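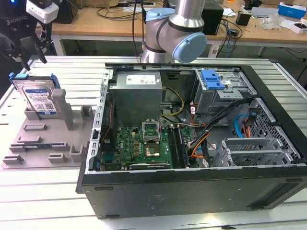
CPU socket (desktop)

A CPU socket is the part of a motherboard that receives the processor. It holds the processor in place, connects it to the rest of the board and allows it to be changed without soldering. In desktop computers the socket is usually placed in the upper half of the board, near to the memory slots.

Construction

The socket has a plastic body with many small contacts. In one family of sockets the contacts are pins on the processor, which go down into holes. In the other family, called land grid array or LGA, the pins are in the socket and the processor has only flat pads on its underside. An LGA socket is closed with a metal frame, known as the retention bracket or load plate, and a lever at the side presses this frame down. When the lever is released, the bracket can be raised and the processor is free.

The upper face of most desktop processors is a metal cap, the heat spreader. A cooler is mounted over it, with a thin layer of thermal paste between the two surfaces.

Removal and installation

The work is easier when the case is lying on its side with the side panel taken off, so that the board is horizontal. The computer must be disconnected from the wall before. The usual order is:

Remove the cooler and clean off the old paste.
Release the lever and raise the bracket.
Lift the processor straight up, holding it by two opposite edges.
Put it down on a clean, dry surface, if possible antistatic.

For installation the order is reversed. A small triangle in one corner of the processor must match the mark on the socket, and most models also have notches which prevent a wrong position. The processor is laid in without any force. Only the lever needs some pressure — this is normal and often worries beginners.

Damage

The pins of an LGA socket are thin and bend easily. A bent pin can cause a computer which does not start, or a memory slot which is not recognized. For this reason an empty socket should not stay open longer than necessary, and a board in storage should have its plastic cover on. Straightening of pins is possible under a magnifier, but it does not always succeed.

See also

Motherboard
Heat spreader
Thermal paste
Memory slot

Last edited 5th August by Imani Simiyu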